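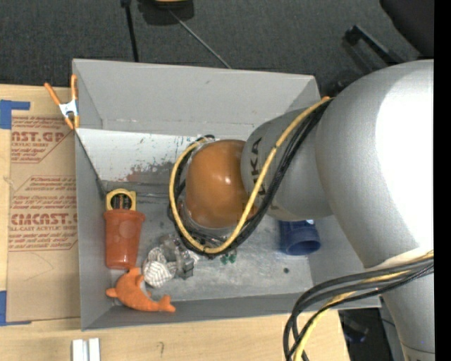
KUKA arm over an open gray bin.

Urora Beekeepers' Association
Minutes of the General Meeting
Sunday, February 25, 2018, upper room of the Dita hall

Chair: Khalil Chamoun
Minutes: Chalerm Srithong
Apologies were received by telephone from three members and by letter from one.

1. Opening and minutes of the last meeting

The chair opened the meeting at ten past three, when the members who came by the Irer bus had arrived. The minutes of the October meeting were read. One correction was asked for under item 4, where it is written that the extractor "was repaired." It should say that the extractor was taken for repair. With this change the minutes were accepted.

2. Winter losses

The members reported on their colonies one after the other. On the north side of the Irer the losses are higher than last year. Several members there found the bees dead with food still in the hive, a small cluster and many mites on the floor board. On the south side the winter was easier, and two members lost no colony at all.

There was a long discussion about the autumn treatment. Mr. Chamoun is of the opinion that most of us treat too late. He reminded the meeting that the bees which must live through the winter are already raised at the end of summer, and when the treatment comes after that, they are already harmed. Some members answered that they cannot treat earlier, as the heather honey is still on the hives. It was suggested that those members keep a few colonies away from the heather and treat them early, so we can compare. Three members agreed to try it. They will write down the mite fall every week on the same form, which the secretary will copy.

A new member asked if she should open her hive now to look. The advice was to wait for a mild day, to lift the back of the hive with one hand to feel the weight, and to put fondant directly over the cluster if it feels light. No syrup before the willows are in flower.

3. Honey jars

Last year we ordered the jars from Qaisi together, and the price was good, but the lids came two weeks after the jars. Qaisi has now written that lids and jars will be sent in one delivery. The price per box is the same if we order 125 boxes or more. At present the members have asked for fewer than this number. Mr. Srithong will call those who have not yet answered.

The question was raised if we should change to the smaller jar. Visitors to the market like it, but it takes more time to fill and the label does not fit. It was decided by show of hands to stay with the normal jar this year. Anybody who wants small jars can buy them alone.

4. The extractor

The extractor is back from the repair shop. It has a new bearing and the tap does not drip any more. The bill was 172 dollars, which was paid from the common account. The members were asked once more to wash it with cold water first, and only then with warm, as warm water melts the wax and it sticks in the cage. On two occasions last summer it was returned with honey in it, and there were wasps.

A list for borrowing will hang in the shed. Each member may keep the extractor for two nights. Who needs it longer must ask the person who is next on the list. The chair did not want a fine, and after some talk it was left without a fine.

5. Planting along the Irer path

The town has agreed that we may plant on the strip between the path and the river, from the footbridge to the old pump house. We may not use any tree which grows higher than the fence. The proposal is willow cuttings at the wet end, then hazel, blackthorn and wild rose, with clover sown between. A member who has worked in a nursery warned that the blackthorn will spread, and that in five years we will be sorry. It was taken off the list, and hawthorn cut as a hedge was put in its place.

The meeting approved 200 dollars for plants and seed. The cuttings cost nothing, as they can be taken from the willows by Mr. Chamoun's field. Please bring your own spade and gloves. The day will be decided when the ground is not frozen, and you will get a message in the same week.

6. Swarm list

The swarm list will be made new for this season. Members who are ready to collect swarms should say how far they will drive and if they own a long ladder. It was asked that nobody goes on a roof alone. Last May one caller was visited by three of our members within one hour, so from now on the person who takes the call must also send a message to the others when he or she has left home.

A swarm of unknown origin should stand apart from other hives until it has brood and the brood has been looked at.

7. Other matters

The library book about queen rearing is missing since summer. It has a green cover and a coffee stain on the back. Whoever has it may put it in the shed without saying anything.

The members of the Dita school parents' group have asked for a talk about bees for the children. Mr. Srithong will do it if somebody else brings the glass hive. This was not settled.

It was asked if the meetings could begin at two instead of three in winter, so that people do not drive home in the dark. The bus from Irer comes too late for this. The hour stays as it is.

8. Closing

The chair closed the meeting at a quarter past five. The next meeting will be after the willow flowering, in the same room.

Chalerm Srithong, minutes

Comments (4)

heatherhill
Thank you for the minutes. Under 2, I was also willing to try the early treatment, so please count me as the fourth. I can move two hives down to my brother's orchard in July.

Marsh End Bees
Is it possible to pay for the jars when they come, or must it be before? Last year it was before.

C. Srithong
@Marsh End Bees: before, same as last year. @heatherhill: I have written you on the list, the form will come by mail.

oldskep
The green book was on my shelf behind the smoker fuel. It is in the shed now. The coffee was not me.

Contact: write to the secretary or leave a note in the box at the Dita hall | © Urora Beekeepers' Association | Back to top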